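Altell Facilities Support
Ticket category: Building systems / Heating and ventilation
Site: Skodbridge residence, ground floor
Priority: Normal
Status: Closed

Summary
The front sitting room does not hold its set temperature in the evening. The wall thermostat shows the correct setting, but the room falls several degrees below it after 6:00 p.m. Adjoining rooms on the same zone are not affected.

Entry 1, Skodbridge site office
The fault was first reported in April. The thermostat batteries were replaced and the schedule was checked against the printed schedule held at the front desk. No difference was found. The floor vent was opened fully and the return grille was cleaned. The room continued to cool in the evening. The layout of the room has not changed during this period.
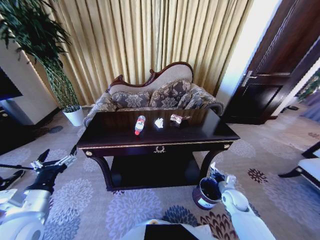

The site office also confirmed that the windows were closed and latched on each evening the fault was observed. A handheld thermometer read 5 degrees below the thermostat display at 8:30 p.m. The site requests advice on whether the thermostat should be replaced.

Entry 2, Altell Support
Please do not replace the thermostat at this stage. A difference between the display and the handheld reading may be caused by the position of the sensor. Please complete the following checks and report the results.
Confirm the firmware version under Settings, Device, About.
Confirm whether the remote sensor is enabled for Zone 2.
Record the supply air temperature at the vent when the heating is calling and again when it is idle.

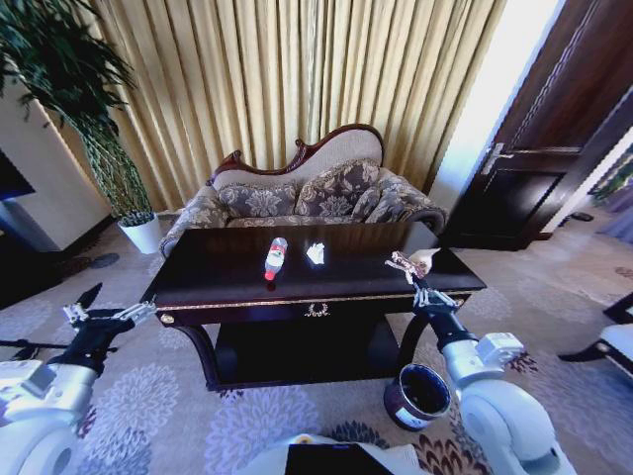

Sitting room, console table.

Entry 3, Skodbridge site office
The checks were completed as requested. The firmware is version 3. The remote sensor is enabled, and the controller lists it under the name "Hall upper." The site has no record of a sensor being assigned to that location. Supply air at the vent was warm when the heating was calling. The calls were short and stopped well before the room reached its setting.

Entry 4, Altell Support
The controller is averaging the sitting room reading with the hall sensor. The upper hall is warmer in the evening, so the average is satisfied early and the heating stops. This setting is applied by default when a Nendovum controller is restored from a backup. Please open the zone menu, select Sensor Source, and change "Average" to "Local only." Save the change and restart the controller. Error code 34 may be displayed during the restart and will clear without action. 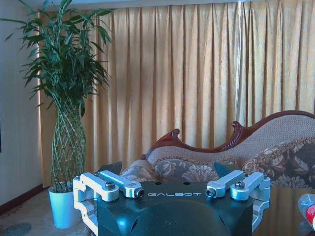 Ocampo: We had the same fault after restoring a backup at our site. Changing the source to local only corrected it, but the evening schedule also went back to factory times. Please check the schedule before closing the ticket.

Entry 5, Skodbridge site office
The sensor source was changed and the controller was restarted. Code 34 was displayed and then cleared. The evening schedule had returned to factory times, as noted in the comment, and was entered again by hand. The room held its setting on the next evening.

Resolution
Sensor source changed to local only. Schedule restored. No parts were supplied. The hall sensor remains installed and may be assigned to the hall zone at the request of the site.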